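Skovadport Service Desk
Ticket 119 - Cell 4, letter block sorting
Subject: Blocks released early during transfer to the board
Opened by: Wayne Treloar
Priority: Normal
Status: Closed

Reported condition

The simulated sorting cell, Kerno, has been dropping blocks on the transfer move after the update to the gripper model. The operator requests that the grip settings be reviewed before the next scheduled batch. The physical cell is not affected and remains in service with its existing settings.

Initial review

The batch log was examined for the full run of 400 cycles. Early release was recorded in 48 of them. In every case the arm reached the pick position without a position fault, and the fingers reported closed before the lift command was issued. The block then slipped during the first part of the lift.

Settings for the arm path were compared with the stored copy and found to match. The gripper file did not match. The update had returned the pad friction value to its default and had shortened the wait between the close command and the lift command to 40 milliseconds.

Action taken

1. Batch queue paused and current settings saved under the ticket number.
2. Pad friction value restored from the Lakurano settings file.
3. Wait after close returned to its former value.
4. Finger pad contact shapes reloaded. The left pad had loaded with an old contact shape - the right pad was correct.
5. Single-step pick carried out on the black "S" block, with the program held at the grip position for inspection.
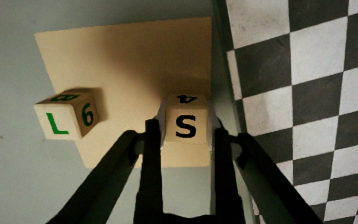
Wrist view at the hold point, step 5. Both pads in contact with the "S" block; green "L" block on the board at left.

The contact report at the hold point listed both pads, with no overlap between the pad shapes and the block. The lift was then released by hand command and completed without a slip entry in the log.

Follow-up test

A short batch was started on 25th June with the restored settings. No early release was recorded. One cycle stopped on a camera timeout, which is covered under a separate ticket and has no connection with the grip settings.

Open point

The update package overwrites the gripper file without a warning. Gauthier has been asked to confirm whether local values can be kept during an update. Until a reply is received, operators are to compare the gripper file with the Lakurano copy after each update and before any batch is queued. Differences are to be reported to this desk and should not be corrected locally.

Closing note

The requester has accepted the result. The saved settings from item 1 will be kept with the ticket. Any further early release on Cell 4 should be reported by reopening this ticket, with the batch log attached.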